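Fistgate Hall Users' Group
Minutes of the meeting held on Sunday 7th September in the small room

Present: Olga Maldonado (chair), Elba Sosa (minutes), Khalil Abou Jaoude, Mirta Valdebenito
Apologies: Damián Ledesma

1. Minutes of the last meeting
Agreed as correct, with one change. Under item 5 the lunch club should be shown as paying by the term and not by the month. Elba to correct the file copy.

2. Matters arising
The side gate has been rehung and now closes. The key safe code was changed in the summer and all groups have been told. Mirta asked that the old code be taken off the sheet inside the cleaning cupboard, where it is still written up. Khalil to do this.

The quote from Escobar for the gutters has not come. Olga will ring them again and, if there is no reply, ask another firm.

3. Kitchen
The left-hand hot tap is stiff and two people have reported it. Khalil had a look and thinks it needs a new washer. He will buy one and fit it on a morning when the hall is not booked.

Tea towels: there were 23 in the drawer at the last wash and there should be more. Groups are asked not to take them home unless they are bringing them back clean the following week.

The lunch club would like a shelf of its own in the tall cupboard. Agreed, second shelf down. The Barkosov urn stays on the bottom, as it is too heavy to lift from any higher.

4. Tables
Mirta reported on the tables. The pale wooden top in the small room has a good surface and she would like it kept that way. She asked that hot pans go on a mat and that tape is not used on the wood. Craft groups to put a cloth down before using glue or paint. Agreed.

There was some talk about polish. Khalil is against it — it leaves a film and paper sticks to it. Agreed to use a damp cloth and then a dry one. Elba will add this to the hirers' notes.

The folding tables in the main hall were not discussed and will be taken in December.

5. White wire rack
Olga asked where the rack should be kept. It has been moving between the kitchen and the small room and groups have had to hunt for it. Mirta would prefer the kitchen. Elba said the sewing group uses it most and they are always in the small room. Agreed that it stays in the small room for now, and that whoever uses it puts it back. To be looked at again if the lunch club finds this awkward.

Cables should be coiled and put away at the end of a session. Damián had sent a note asking for a box for them, and Olga has one at home she can bring.

6. Money
Hire income is over £40 up on the same period last year. The Vurna cleaning order has been paid. Elba asked for receipts to be handed in within eight days, as two are still missing from July.

7. Any other business
Mirta asked whether the heating could come on earlier for the morning groups. Khalil will check the timer.

8. Next meeting
In December, date to be fixed by Olga once the carol booking is settled.

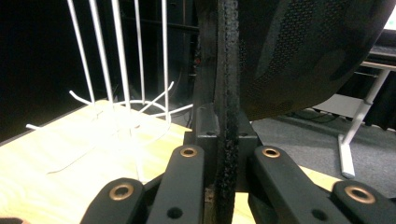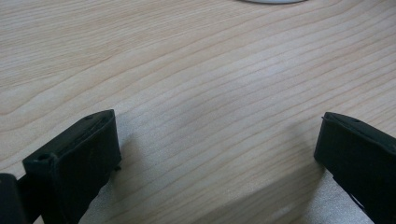 Small room: the rack on the table (first picture) and the wooden surface (second picture).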